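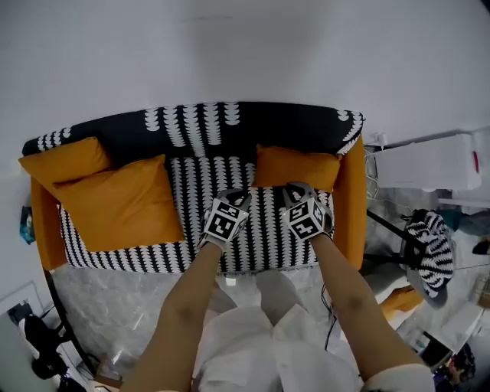 Pustley, 27 April 2026

From: Renzo Marchetti
To: Ilano upholstery list
Subject: Re: Repeat on the label does not match the cloth

Kiprono Swai wrote:

> I have the Bonsu print on the bench for the long bench seat at
> Fetmont. The label gives a vertical repeat of 300 mm. I measured it
> between the same point on two motifs and got 291 mm. I measured again
> further down the roll and got the same.
>
> The cloth is to be run up the roll, so the long dimension of each
> piece lies along the length. The inside back needs 2,104 mm including
> seam allowance and handling. I had worked on 7 repeats per cut and
> meant to lose the odd 4 mm from the handling. With the real repeat I
> am a good deal shorter than that.
>
> Three questions. Is the cloth faulty? Can it be steamed or stretched
> back to 300? And do I have to go up to the next full repeat on every
> cut, or only on the pieces that meet another piece?
>
> There are four long pieces: inside back, outside back, seat and front
> border. Arms and loose cushions are plain.

Taking these in order.

1. Is it faulty

Probably not. The figure on a label is usually the repeat of the design as drawn or as engraved, before finishing. The cloth loses length when it is washed, backed or heat set. A change from 300 to 291 is three per cent, and I would not be surprised by that on a cotton-rich base. I would want to see the supplier's written tolerance before arguing with them. Some quote one for width and shrinkage and say nothing at all on repeat, and then there is nothing to hold them to.

The useful thing you have found is that it reads the same in two places. A steady error can be planned for. If it drifts along the roll you have a much worse job, and two readings of a single repeat will not show a small drift. Lay out as much of the roll as the bench will take, leave it flat overnight with no tension, then measure over several repeats at once and divide. Do it along both selvedges. If the two sides differ, the cloth is off grain or was wound badly, and that should go back before you cut anything. Most suppliers will not look at a claim on cut cloth.

2. Steaming or stretching

No. You can pull it out 9 mm per repeat on the bench and it will go back as soon as the building gets damp or somebody sits on it. You would also pull the curves out of shape. With a scallop it shows straight away, as the eye reads the half circles before it reads anything else on the sofa. Put it on at its relaxed length with even tension and accept 291 as the working figure.

For the same reason, do not tension the inside back harder than the seat. If one is pulled by a couple of millimetres per repeat and the other is not, the columns will part company before they reach the far arm.

3. Full repeats

Your sums on the real figure:

7 repeats at 291 mm = 2,037 mm
Required cut = 2,104 mm
Short by 67 mm
8 repeats at 291 mm = 2,328 mm
Waste per cut at 8 repeats = 224 mm

You were in fact over on the label figure too, since 7 at 300 is 2,100. Taking 4 mm from the handling would have been all right on a plain. On a print I would not, as handling is what you use to slide the match into place.

So for the pieces that must match, each one has to start at the same point in the design, and that means going up to 8 repeats. Inside back and seat certainly. The front border should line up with the seat, so that makes three. The outside back meets nothing if the sofa stands against a wall, and it can be cut at net length from wherever you are on the roll.

Three at 2,328 = 6,984 mm
One at 2,104 = 2,104 mm
Total = 9,088 mm

Add to this whatever you lose at the start of the roll getting to a clean motif. Allow one full repeat for it. That gives 9,379 mm. If all four are matched the figure is 9,603 mm with the same allowance. Check what you have before you decide about the outside back.

The offcuts of 224 mm are wide enough for zip facings and any platform strips, provided they are not seen.

4. Direction

You did not ask, but please check it. Running the cloth up the roll turns the design through a right angle compared with the sample book. Stacked half circles have a clear top and bottom. Turned sideways they all open to the left or all to the right. Some clients like it and some notice only when it is delivered. Send a photograph of the cloth laid over the seat and get the answer in writing. 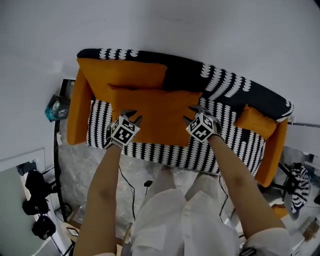 Scallop print on seat and back, mustard-orange arms and cushion.

Plain arms help a good deal with this type of cloth. There is no match to make at the arm seam, so an error of a few millimetres in where the pattern begins is lost in the change of colour. The place that gives it away is the joint between seat and inside back. If the columns carry on from one to the other, mark the centre line on both pieces with tailor's tacks and work outwards. Do not start from one arm.

Loose cushions in the plain will also cover part of that joint, but they get moved. I would not count on them.

5. Marking and cutting order

Ljubica Radulović wrote up her order of work on this list in April last year and I still follow it:

Inside back first, centred on a full motif.
Seat second, laid against the inside back and pinned before the knife goes near it.
Border third, matched to the front edge of the seat after the foam and wadding are on.
Outside back last.

The third step catches people. The wadding takes up cloth over the front roll and the match point moves back. Measured on bare foam, it will be wrong. Selorm Quansah puts a strip of masking tape along the finished front edge and marks the columns on it, then carries the tape to the border cloth. It is quicker than a rule and I have not known it to go wrong.

Chalk is poor on the black ground of a print like this one -- it brushes off or it will not brush off, depending on the make. Thread is better.

6. The label

Write to the supplier anyway and give them the roll number and the measured figure. Dela Frimpong had a credit for a short repeat two years ago, on a different cloth, but she had measured it before cutting and had the delivery note. Keep a half-metre piece with the selvedge on.

One correction to my own earlier message in this thread: I said to add five per cent for a drop match. That only holds for a short repeat. For anything over 150 mm, work it out cut by cut as above.

Could you post the width between selvedges when you have it? If the print is a half drop then the count for the border changes and I would need to do section 3 again.

Renzo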